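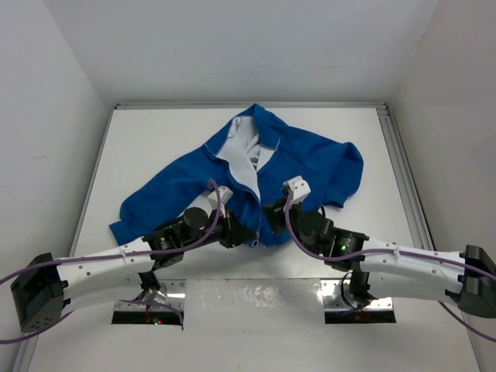 Blaue Jacke, ausgebreitet, Kragen oben

Modding-Praxis, Skript Teil 4: Lizenzen, Credits, Weitergabe

Stichworte aus der Sitzung, ergänzt. Folien liegen im Kursordner Brurnotora.

1. Wem gehört was
- Grundspiel: Rechte beim Studio. Mod = eigene Leistung, aber fast immer abhängig vom Grundspiel, deshalb EULA lesen!
- Fremde Assets (Meshes, Texturen, Sounds, Skripte) einzeln prüfen. "Liegt frei im Netz" ist keine Lizenz.
- Keine Angabe in der Readme heißt: fragen. Keine Antwort heißt nein.

2. Fallbeispiel Gurnetti
Kleidungsmod, 19 Texturen. Meshes selbst gebaut, Stoffmuster aus dem Paket Simiyu. Simiyu erlaubt Bearbeitung, verlangt Nennung, verbietet Verkauf. Folge: der ganze Mod darf nicht hinter eine Bezahlschranke, auch nicht als "Vorabzugang". Spenden stehen in der Lizenz nicht drin – also nachfragen und die Antwort aufheben.

3. Credits richtig schreiben
- Wer, was, woher, welche Version
- bearbeitet oder unverändert?
- Kette angeben: wenn B den Sound von A angepasst hat, dann A und B nennen
- in die Readme UND auf die Downloadseite. Archiv wird oft ohne Seite weitergereicht

4. Reupload
Erlaubnis gilt nur für die genannte Plattform. Übersetzungen und Patches: möglichst ohne Originaldateien ausliefern, Original als Vorraussetzung verlinken. Modpacks sind ein eigener Fall, kommt im Juli.

5. Aufgabe
Readme zum Übungsmod Brimach überarbeiten. Lizenzteil höchstens 200 Wörter, Credits extra. Mindestens ein Eintrag ist falsch zugeordnet, bitte finden und korigieren. Kurze Begründung dazu, 100 Wörter reichen. Abgabe als .txt im Kursordner, bis 18 Uhr am Vortag der nächsten Sitzung.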